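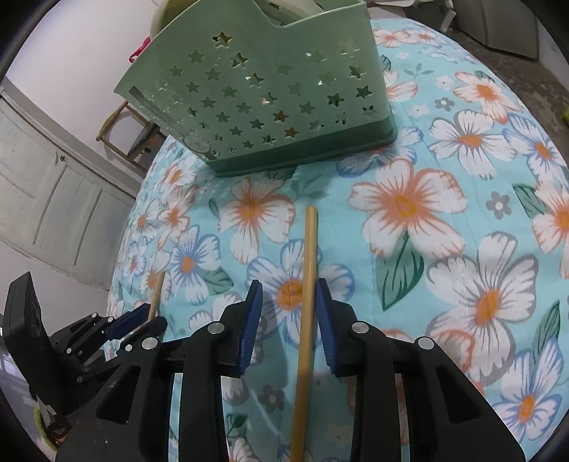
Folga na pinça manual Flilutwood: perguntas frequentes

Muita gente escreveu depois do aviso de maio, e que mensagens boas! Vieram vídeos em câmera lenta, medições com paquímetro, até uma gravação do estalo com espectrograma. Juntei aqui o que mais perguntaram. Se a sua dúvida ficou de fora, o formulário do rodapé continua aberto.

Qual é o defeito, afinal?
Um dos pinos de articulação perto da mandíbula pode andar para fora do furo com o uso. Quando isso acontece, a almofada daquele lado deixa de chegar paralela à outra e fecha torta. Com uma tigela ou uma esponja quase não se nota. Com uma vareta fina o problema aparece na hora: a ponta da almofada encosta primeiro, a vareta gira e escapa. No caso pior, que tivemos uma vez na bancada, o pino saiu inteiro e a barra soltou-se com a pinça sob carga.

Quais unidades são afetadas?
As que têm número de série até 249, montadas com a primeira remessa de pinos da Kröger. O número está gravado na face interna do cabo, do lado do gatilho (precisa de boa luz, a gravação é rasa). A partir da unidade seguinte os pinos já levam anel de retenção nas duas pontas.

A minha é anterior, mas nunca deu problema. Preciso parar?
Precisa conferir antes de continuar, e isso leva pouco tempo. Segure a pinça aberta, sem nada entre as almofadas, e tente empurrar cada pino com a unha. Nenhum deve se mexer no sentido do comprimento. Depois feche devagar sobre uma folha de papel dobrada e puxe a folha: a resistência tem de ser igual em cima e embaixo. Passou nos dois testes? Pode usar, repetindo a conferência no começo de cada sessão. Não passou, encoste a pinça e peça o kit.

E se eu uso uma pinça em cada mão?
Confira as duas separadamente, mesmo que tenham chegado na mesma caixa. Já recebi um par em que a esquerda estava perfeita e a direita tinha folga que dava para ver de longe. E não troque peças entre elas para "salvar" uma - as barras são ajustadas aos furos na montagem.

Há risco para quem está operando?
Há, pequeno, e vale levar a sério. Se um pino sai com a mola do gatilho comprimida, a barra dá um salto para o lado. Use óculos de proteção durante a conferência e mantenha os dedos da mão livre longe das barras. Nada de ajeitar o objeto entre as mandíbulas com a outra mão! Solte o gatilho, abra, reposicione e tente de novo. Em demonstrações com público, peça que fiquem a um braço de distância.

Como foi que descobriram?
Com varetas de madeira e um escorredor de louça, que é a tarefa de que eu mais gosto. Parece fácil e é uma delícia de difícil: a vareta é comprida, lisa, rola sobre o tecido e ainda tem de entrar de pé num compartimento estreito. Em 12 tentativas seguidas a mesma pinça deixou a vareta girar sempre para o mesmo lado. A primeira suspeita foi a almofada gasta. Trocamos a almofada e nada mudou. Só quando marcamos os pinos com caneta branca vimos que um deles tinha andado.
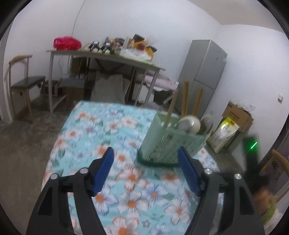
Pinça aberta sobre a cama, com o escorredor verde-claro e a tigela de inox logo à frente.

A superfície macia piora a folga?
Piora o sintoma. Numa mesa, a vareta fica apoiada e a mandíbula boa compensa um pouco a ruim. Num colchão ela afunda quando a pinça encosta e o contato começa de um lado só. Por isso mesmo eu recomendo treinar sobre tecido de vez em quando: é um ótimo detector de pinça desalinhada. Guarde a conferência de segurança para uma bancada firme, que um pino caído no meio do lençol é dureza de achar.

Os dados que gravei com a pinça defeituosa estão perdidos?
Quase nunca! A posição do punho e as imagens continuam válidas. O que fica comprometido é o valor de abertura, calculado supondo que as duas mandíbulas andam juntas. No Hullby, abra a sessão e compare a curva de abertura com o vídeo no instante em que a pinça fecha. Se a curva chega a zero antes de a almofada tocar o objeto, marque o episódio como "abertura suspeita" e siga em frente. Os episódios marcados ficam fora do treino por padrão e podem ser recuperados depois. Não apague nada, por favor. Os fracassos são a parte mais interessante do material e foi com eles que entendemos o defeito.

Dá para corrigir por software?
Não. A versão 2 do Hullby avisa quando detecta um fechamento assimétrico, e esse aviso ajuda bastante, só que ele enxerga o desvio quando o pino já andou. Quem segura o pino no lugar é o anel.

O que vem no kit de reparo?
Pinos novos para todas as articulações, anéis de retenção, um alicate de bico pequeno e um gabarito de papel para verificar o paralelismo. A Ikska envia sem custo para qualquer unidade da faixa afetada, basta informar o número de série. Já saíram 64 kits.

Posso montar em casa?
Pode, e é uma montagem gostosa de fazer. Solte a mola antes de tudo. Troque um pino de cada vez, nunca abra as duas barras do mesmo braço juntas, senão a geometria se perde e você passa a tarde procurando o furo certo (experiência própria). O anel entra com um clique bem nítido; sem clique, tire e repita. No fim, abra e feche a pinça devagar várias vezes e refaça o teste do papel.

Posso usar cola ou trava-rosca enquanto o kit não chega?
Melhor não. A cola escorre para dentro do furo, prende a articulação e depois não há como extrair o pino sem marcar a barra. Fita adesiva por cima também não resolve, ela levanta com o calor da mão. Pinça com folga fica guardada.

Preciso recalibrar depois da troca?
Sim. Rode a rotina de abertura no Hullby com a pinça totalmente aberta e depois totalmente fechada, sem objeto. Se a leitura fechada oscilar entre uma repetição e outra, há um anel mal assentado.

As almofadas azuis também devem ser trocadas?
Só se as nervuras estiverem gastas de um lado. Uma pinça que trabalhou torta por muito tempo costuma comer a ponta de uma delas, e aí a nova articulação fecha certinho sobre uma borracha irregular. Passe o dedo: se sentir degrau, peça o par.

Para onde mando relatos e vídeos?
Pelo formulário, aos cuidados de Nikau Lockyer. Mande o número de série, o objeto que estava pegando e, se tiver, um trecho do vídeo desde antes do contato. Sequências em que a peça quase cai e é recuperada me interessam muito, mesmo as tremidas.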